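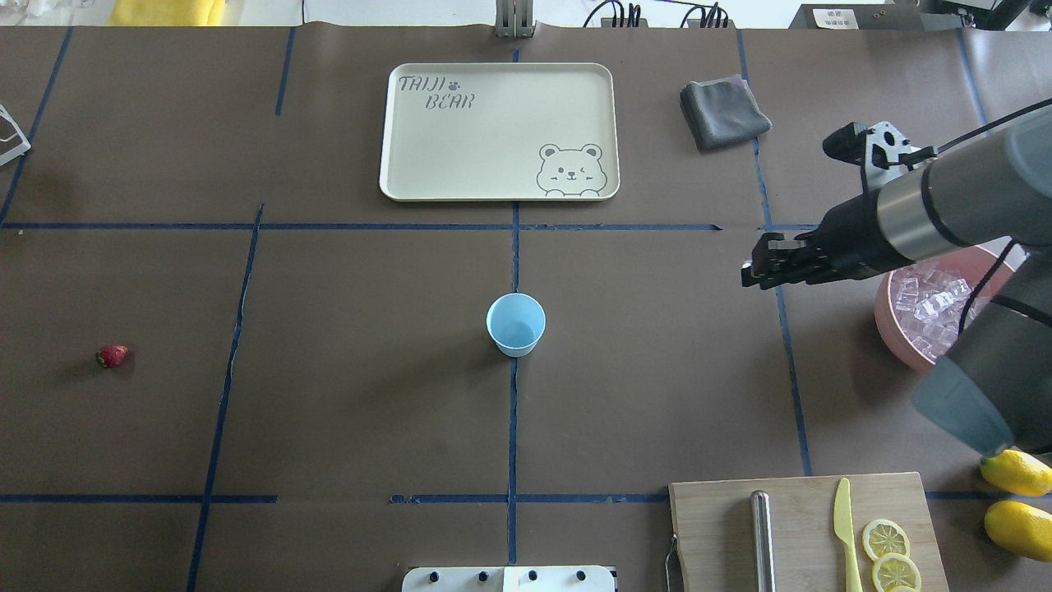

Tablett, hellblauer Pappbecher und ein gefaltetes dunkelgraues Tuch auf der Arbeitsfläche

Zwischenbericht an die Vakulenko-Stiftung
Projekt Nirkodano: Wahlinformation für Erstwählende in Kallholm und Brerneck
Stand: 05.11.2020

1. Stand der Arbeiten

Im Berichtszeitraum lag der Schwerpunkt auf der Vorbereitung der Bürgermeisterwahl in Kallholm und auf dem Aufbau des Angebots in Brerneck. Die Materialien für Kallholm sind fertig und verteilt. In Brerneck liegen wir hinter dem Zeitplan zurück, die Gründe stehen in Abschnitt 3.

Die Wahlhilfebroschüre wurde im Oktober gedruckt. Gegenüber dem Entwurf, der dem Antrag beilag, hat sich der Aufbau geändert: Die Briefwahl steht jetzt vorn, die Erklärung des Wahltags im Wahllokal folgt danach. Der Abschnitt über die Zuständigkeiten des Bürgermeisters wurde gekürzt, weil er in den ersten Testgesprächen kaum gelesen wurde. Eine Fassung in Leichter Sprache liegt als PDF vor, gedruckt wird sie erst mit der zweiten Auflage.

2. Veranstaltungen

Geplant waren Präsenztermine an den weiterführenden Schulen und im Bürgerhaus Kallholm. Die Schultermine konnten wir bis zu den Herbstferien abhalten, danach haben wir auf Videokonferenzen umgestellt. Insgesamt haben 18 Veranstaltungen stattgefunden, davon zwei für Auszubildende am Berufskolleg. Erreicht wurden damit mehr als 200 Personen im Alter von 16 bis Mitte zwanzig.

Die Onlinetermine laufen technisch stabil, die Beteiligung an der Diskussion ist aber schwächer. Fragen kommen fast nur über den Chat. Am häufigsten ging es um die Frist für den Antrag auf Briefwahl, um die Stichwahl und darum, ob ein Zweitwohnsitz zur Wahl berechtigt. Zur Stichwahl haben wir daraufhin ein eigenes Blatt erstellt. Viele gingen davon aus, dass die Unterlagen für den zweiten Wahlgang automatisch kommen, auch wenn sie nur für den ersten beantragt wurden.

Die Podiumsdiskussion mit den Kandidierenden wurde ohne Publikum aufgezeichnet. Alle zugelassenen Wahlvorschläge waren vertreten. Die Redezeiten wurden vorab schriftlich vereinbart und eingehalten. Aus den Schulen gingen 42 Fragen ein, die nach Themen zusammengefasst wurden. Nahverkehr und Wohnungsmieten nahmen den größten Raum ein, die Schließung des Hallenbads kam ebenfalls mehrfach vor. Eine Beschwerde über die Reihenfolge der Schlussworte haben wir schriftlich beantwortet. Die Reihenfolge war ausgelost worden, das Protokoll der Auslosung liegt der Anlage bei.

3. Abweichungen vom Arbeitsplan

Brerneck: Die Kooperationsvereinbarung mit der Stadt ist noch nicht unterzeichnet. Das Wahlamt war durch die Suche nach größeren Wahllokalen stark gebunden, und die Rechtsabteilung hat Nachfragen zur Neutralitätspflicht gestellt. Wir haben eine geänderte Fassung vorgelegt, in der die redaktionelle Verantwortung allein bei uns liegt. Ohne Unterschrift dürfen wir das Stadtwappen und den Verteiler der Jugendförderung nicht nutzen. Die Schulen können wir unabhängig davon ansprechen und haben damit begonnen.

Sprechstunden: Die offene Sprechstunde im Projektbüro ist ausgesetzt. Ersatzweise gibt es eine telefonische Beratung an zwei Nachmittagen pro Woche. Die Nachfrage war bis zum Versand der Wahlbenachrichtigungen gering und stieg danach deutlich.

Befragung: Die Papierbögen zur Auswertung der Schultermine kamen nur teilweise zurück. Für belastbare Aussagen zur Wirkung reicht der Rücklauf bisher nicht. Seit der Umstellung wird online befragt, die Fragen sind gleich geblieben.

4. Mittelverwendung

Die Personalausgaben entsprechen dem Plan. Bei Raummieten und Fahrtkosten sind Mittel übrig geblieben, höher als angesetzt waren Porto und die Lizenz für die Konferenzsoftware. Wir bitten um Zustimmung, die Restmittel aus dem Posten Räume in den Posten Öffentlichkeitsarbeit umzuwidmen. Damit sollen die Druckauflage in Leichter Sprache und die Untertitelung der Podiumsdiskussion bezahlt werden. Die Belegliste ist als Anlage beigefügt.

5. Nächste Schritte

Für Kallholm steht die Auswertung der Termine an. Zahlen zur Wahlbeteiligung nach Altersgruppen liegen erst mit der repräsentativen Wahlstatistik vor und fließen in den Schlussbericht ein. In Brerneck sollen die ersten Onlinetermine noch in diesem Jahr stattfinden, vorrangig mit Oberstufenkursen. Die Broschüre wird dafür angepasst, vor allem bei Adressen, Fristen und der Karte der Stimmbezirke.

Offen ist, ob im Frühjahr wieder Präsenztermine möglich sind. Wir planen beide Varianten und melden uns, sobald die Schulen ihre Regelungen bekannt geben.

Anlagen: Belegliste, Terminübersicht, Protokoll der Auslosung, Broschüre (Druckfassung)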